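Good manners for robot helpers

Hi, I'm Gøran Sæther, and I get to write down the rules for teaching robots at our workshop in Narkville. Yes, robots have rules! So do the people who teach them, and I have 8 of mine taped inside my lunch box.

Lots of robots learn by copying. A person holds a gripper in each hand and does a job, like opening a cupboard, and the robot studies it later.

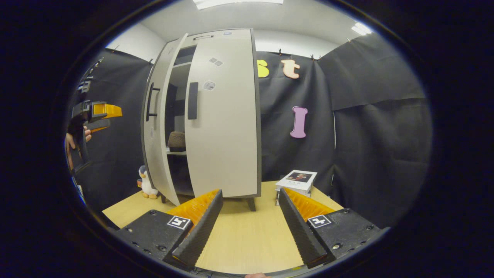 Cupboard doors, orange grippy pads and a person's hand doing the driving.

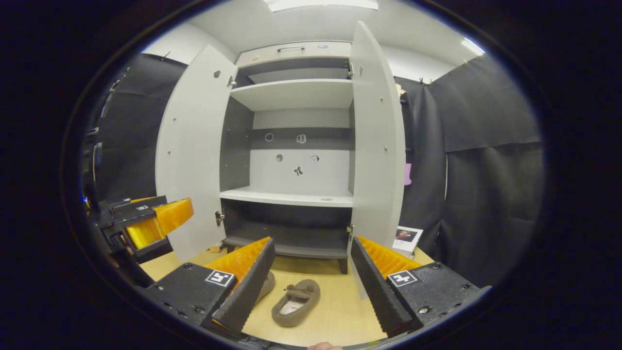

Rule one is go slow. If you yank a door, the robot learns to yank doors, and then your granny's cupboard is in big trouble! I tell new people to move as if a cat is asleep on the shelf.

Rule two is fingers out of the pinchy bits. Hinges pinch and grippers pinch (I've had the sore thumb to prove it). Hold the handle and keep your other fingers well back.

Rule three is my favourite - anyone can say stop. If you're 7 years old and visiting with your class and you yell "stop", we all stop. You won't get in trouble for it, even if everything was fine.

Then there's the rule about private stuff. We don't leave letters or family photos of real people lying about, and we ask before we record anybody.

Oh, and we take a break every 30 minutes. Tired arms get wobbly, and wobbly arms make wobbly lessons. In August it's so chilly in here that I spend my break hugging a mug of cocoa.

You could try making rules for your own pretend robot at home. Start with 3, and ask a grown-up to be the robot!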